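Lurik Hand-Held Gripper, with the Bag Set

Product page
Overview | What's included | The method | Results | Care | Ordering

Lurik is a two-finger gripper you hold in your own hand. You squeeze, it closes, and the camera on top records what the fingers were up to. Later, with luck and a fair amount of electricity, a robot arm carrying the same fingers does what you did. We sell it as a kit to labs and to the kind of company that has a lab but calls it something else.

The Bag Set is the part we get the most mail about. It's a collection of recorded demonstrations, a trained policy, and a write-up of how we got a robot to take hold of thin plastic bags without shredding them, missing them, or picking up the table. Rigid objects have been well served by research. The plastic bag has been waiting its turn.

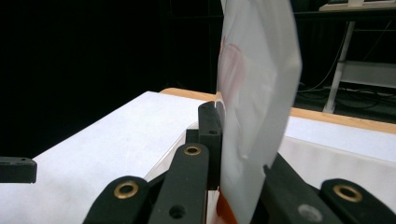
Leandro Huenchumán

I wrote most of the method, so I get to write most of the page. Sales has asked me to keep it positive.

Why bags are a nuisance

A mug has a shape and keeps it. A bag has a shape until you look away. Translucent ones are worse, because a camera sees the bag and a good part of whatever is behind it, and a depth sensor sees something it would prefer not to discuss. Our first policy was trained on boxes, cups and a wooden spoon. Shown a bag, it closed its fingers on air a few inches to the left with complete confidence.

We tried the usual remedies. We added more data of the same kind and got the same mistake made more smoothly. Akihiko Nakajima then watched the failed attempts from start to finish, which took him an afternoon and most of a pot of coffee, and came back with an idea I disliked because it was simple.

The method: pinch first, decide later

People rarely plan a grasp on a bag. They pinch an edge, feel whether they have anything, and adjust. So we changed what we asked our demonstrators to record. Every demonstration in the Bag Set has two parts. The first is a light pinch at an edge or fold, held for a moment. The second is either a lift or a release and a new try. We keep the second tries. Most data collections throw them out as mistakes, and ours used to.

The policy is trained on both parts, with a small added output that guesses whether the pinch has caught one layer of plastic, several layers, or none. That guess comes from the wrist camera and the finger opening only. There is no touch sensor in the fingers. We priced some and closed the browser tab.

Each demonstrator got the same short instructions:

Start with the fingers open.
Go for an edge or a fold, never the middle of a flat side.
Hold the pinch before lifting.
If it slips, open up and try again without moving your feet.
Don't tidy the bag between tries.

The last one was broken constantly. Estela Quezada folds things without knowing it, and her early recordings had to be set aside because the bags in them were neater than any bag has a right to be.
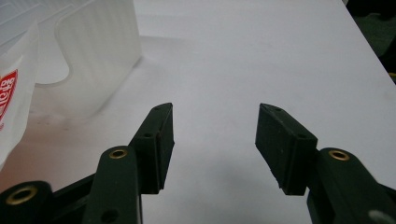
The finger opening matters more than I expected when we started. People who are used to the tool tend to come in wide and close late. New users creep up on the bag with the fingers nearly shut and then push it across the table like a broom. We left both habits in the training data and labeled them, and the policy learned to come in wide by itself when the bag had room to slide.

What we measured

We tested on 12 bags that were not used in training. Each one got 15 attempts, with the bag dropped on the table again before every attempt and left however it landed. A grasp counted if the bag left the table and stayed off it until the arm reached the drop point. A torn bag counted as a failure, even if most of it arrived.

The box-and-cup policy managed a grasp on 9 percent of attempts. The pinch-first policy managed 70 percent. I would love to print a bigger number, and Pascual Carrasco in sales would love it more, but that is the number.

When we trained the same policy without the second tries, it still made decent first pinches. It had no notion of what to do after a bad one, so it lifted nothing, carried it carefully to the drop point, and let go.

Where it still fails

Bags lying completely flat. There is no edge to get under, and the fingers skate.
Two bags together. The policy treats them as one bag with opinions.
Strong light from one side, which puts a highlight on the plastic that looks a lot like a fold.
Heavy contents. The pinch is light by design and we have not taught it to commit.

What's included

One Lurik gripper with fingers fitted
A spare pair of fingers
Camera mount and cable
The Bag Set recordings, with labels
The trained policy and training code
The printed guide, written by Jarlath Nic Aodha, who was told to keep it short and did not

The robot arm is not included. Neither are the bags. We assume you have a drawer.

Compatibility

The fingers bolt to the Sirko and Thaler wrist plates with the screws supplied. For any other arm you will need an adapter, and the drawing for one comes with the kit. Recordings made on your own Lurik can be added to the Bag Set without conversion, as long as the camera mount hasn't been moved. Please don't move the camera mount.

Care

Wipe the finger faces with a dry cloth before a recording session. Check the pivots now and then for play. If the fingers no longer meet squarely, replace both together. Oil is a bad idea anywhere near the pads.

Ordering

Kits are assembled at our Pralimska workshop and shipped in the order the requests come in. Owners of an earlier Lurik can order the Bag Set alone and use the fingers they have. For lab pricing, write to Pascual. For questions about the method, write to me, and attach a recording if you can.

Page last updated 20/04/2023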